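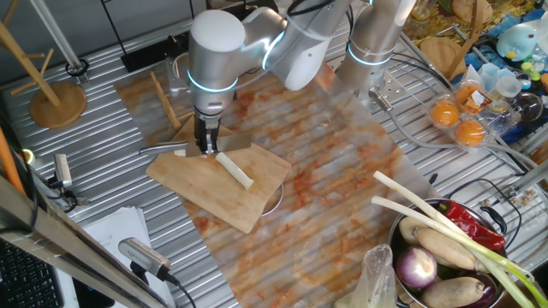
*The arm with its knife over the scallion, open day at Plestside.*

The first thing I asked was whether I could stand closer, and the engineer laughed and pulled me up to the tape line. "Everyone asks that when they see the knife," she said.

Plestside opens its kitchen robotics lab once a year, every January, and they let in 400 visitors. I got 28 minutes with the woman who runs the cutting bench, and I could have stayed all afternoon!

Her team calls the setup Furon. It has two arms and a bamboo board, and a lot of ordinary groceries. "We shop at the same market as everybody else," she told me. "No two onions are alike, and that's the fun of it. If you feed it perfect vegetables, you learn nothing."

I wondered what the hardest part was. I had guessed the slicing. She shook her head.

"Holding the knife. You and I shift our grip all the time without thinking. With two fingers you have to get the blade lined up before you ever touch the food."

She has been on the project for three years, and she still leans in when the blade comes down (so did I, every time). The control software came out of the Halász group, down the hall, and a small shop called Bitar helps them with the gripper fingers.

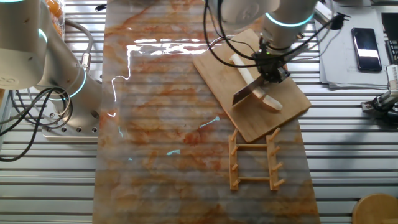 *Blade against a long, pale vegetable on the bamboo board.*

"Root vegetables push back," she said when we got to this one. "A scallion is a different conversation."

Does she cook at home? "Badly. I'm slower than the arm with a carrot, and my kids have noticed."

Next on her list is soup, start to finish, and she wants visitors to pick the ingredients.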